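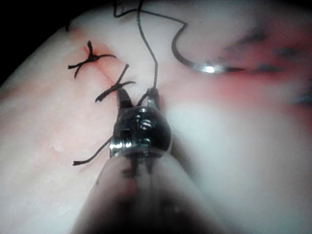

Interrupted sutures, part two: spacing, knots and tails

October 2022

In the first part I covered thread and needles. This one is about the stitch itself, the simple interrupted, which is still the one I go back to whenever a new batch of pads arrives or I have been away from the bench for a few weeks.

A simple interrupted suture is a single loop of thread across a cut, tied and trimmed before the next one is started. Each loop carries its own load. If one knot slips, the neighbors hold. A running stitch is faster and uses less thread, but a fault anywhere along it is a fault everywhere, and for practice it has a second drawback: it hides uneven bites. Interrupted stitches show every mistake separately and leave it there to be looked at.

Black thread on a pale surface is the best combination for learning. Clear or light thread may look neater at the end, but you can't read a knot in it without bending down over it. With black you can see the knot, the direction of the loop and the length of every tail from a normal sitting position.

Closing a straight cut

A cut that has been brought together properly is a thin line. With the edges touching and level, there is very little to see between the knots. If the line widens between two stitches, the stitches are too far apart or the tension differs from one to the next. If it puckers, the loops are too tight. Most beginners pull too tight. The job of the loop is to bring the edges into contact, and any tension past that point squeezes the material inside it.

On a domed surface this is harder than on a flat pad. The curve pulls the edges outward as soon as you let go, and the line you are following falls away from you toward the ends. I start in the middle of the cut on flat pads and at one end on curved ones. On a curve, a middle stitch placed slightly off will throw the alignment in both directions, while an end stitch only affects what comes after it.

Bite and spacing

The bite is the distance from the edge of the cut to the point where the needle enters. It should be the same on both sides and the same depth on both sides. Unequal depth produces a step, with one edge riding above the other, and no amount of adjusting the knot will remove it. Take the stitch out and do it again.

Spacing follows from the bite. The usual rule is that the gap between stitches is close to the full width of the stitch, so twice the bite. I used to mark this with a fine pen. I stopped after my first 200 stitches and my spacing got worse for a while, then better than it had been with the marks. Your results may differ. A pen dot costs very little.

The knot

I use a surgeon's knot for the first throw (two wraps), followed by two single throws in alternating directions. The double wrap holds the edges while the second throw goes down. The alternation makes the knot square. If both single throws go the same way you get a granny, which looks almost the same and will loosen under load.

Two checks before cutting:

The knot should lie flat. A knot that stands up on its edge has usually been pulled with uneven tension on the two ends.

The knot should sit to one side of the cut. I say this in every post and then go and leave mine dead center on the line, particularly with an instrument tie. Centered knots press on the join. Slide the knot over before the second throw locks it - afterwards it is too late.

Tails

Tails are a matter of habit and I have argued about them more than they deserve. Too short, and the knot can work itself open. Too long, and they curl, lie across the cut, and get caught in the next loop. The second case is the more annoying one in practice. A long tail from the previous stitch ends up under the new thread, you tie over it, and now two stitches that were supposed to be independent are attached to each other.

Stiff monofilament tails spring out and stay wherever they like. Braided thread lies down better but picks up lint from the bench. I trim both tails in one cut, with the scissors turned slightly so that the blade does not rest on the knot.

Materials at the moment

The pads I am using are from Rastano, the firm grade. The soft grade tears if the bite is small. The thread is Lolix black, bought by the spool. It has more memory than I would like, and pulling each length through the fingers once or twice takes most of the coil out. I tried the Curnason thread in January and went back. It tied well but the color was a dark blue that disappeared against shadow.

I keep a log. The current total is 1,223 stitches, of which 835 passed on the first attempt by my own criteria: square knot, level edges, no pucker, tails clear of the neighbor. The most common failure by a wide margin is pucker. Second is a step between the edges, nearly always at the far end of a cut where my wrist has run out of rotation and I have not bothered to turn the pad.

Turning the pad is allowed, incidentally. I held out against it for months on the grounds that a real surface can't be turned. That is a reasonable argument for somebody who has the basic stitch under control.

Part three will deal with mattress sutures, vertical first. I have ordered thicker pads for it.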